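생활과 통계 7강 강의 메모
주제: 정리정돈은 정말 생산성을 높이는가
담당: Deepika Pisharody
12/6/18

정리 컨설팅 업체의 광고를 보면 "책상을 치우면 머리도 맑아진다"는 문장이 꼭 나온다. 오늘은 이 문장에 근거가 있는지 따져 본다. 미리 말하자면 나는 별로 믿지 않는다.
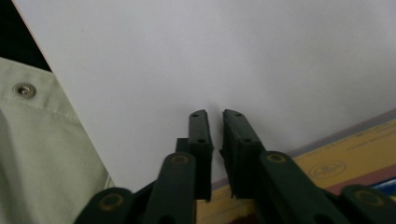
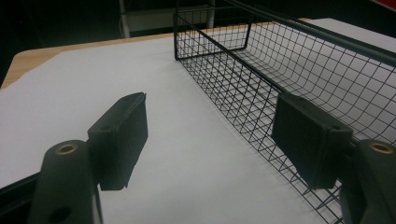
그림 1, 2. 흰 종이. 그림 2에는 검은 철망 바구니가 옆으로 누워 있다.

1. 자료는 어디서 왔나
업체 Umia의 홍보 책자에는 고객 186명을 조사했다고 적혀 있다. 조사 대상이 모두 돈을 내고 서비스를 받은 사람이다. 불만이 있어 중간에 그만둔 27명은 각주에만 나오고 평균에서는 빠졌다. 이런 평균을 어디까지 믿을 수 있을까?

2. 무엇을 쟀나
"생산성 17% 상승"이라는 숫자는 본인이 느낀 점수로 계산한 것이다. 처리한 업무량도, 퇴근 시각도 재지 않았다. 방금 책상을 치운 사람에게 기분이 어떠냐고 물으면 대개 좋다고 한다. 그 기분이 석 달 뒤에도 남는지는 책자에 없다.

3. 비교 집단
없다. 같은 기간에 아무것도 치우지 않은 사람들의 점수가 필요하다. 조사 시작이 3월인데, 마침 Umia의 고객사 상당수가 연초 결산을 끝내고 한숨 돌리는 때다. 바구니를 몇 개 사든 점수는 올랐을지 모른다.

4. 반대 방향의 인과
일이 잘 풀려서 치울 여유가 생겼을 수도 있다. 한 번 설문한 결과로는 두 방향을 구별할 수 없다. 경쟁사 Irno의 자료도 사정은 비슷한데, 이쪽은 설문 문항조차 공개하지 않는다. 표본 수를 물었더니 "충분하다"는 답이 왔다.

토론할 것
- 수납용품을 파는 회사가 연구비를 댔다면 결과를 버려야 하나, 깎아서 읽어야 하나?
- 자기 보고 말고 무엇을 잴 수 있을까? 비용도 같이 적어 올 것.
- "정돈된 책상"의 정의를 한 문장으로 써 보자. 옆 사람과 얼마나 다른지 비교한다.

과제
집이나 사무실에서 받은 광고지 하나를 골라 위의 네 항목으로 검토한다. A4 한 장, 손글씨도 된다. "전문가에 따르면"으로 시작하는 문장은 그 전문가가 누구인지 찾지 못하면 감점한다.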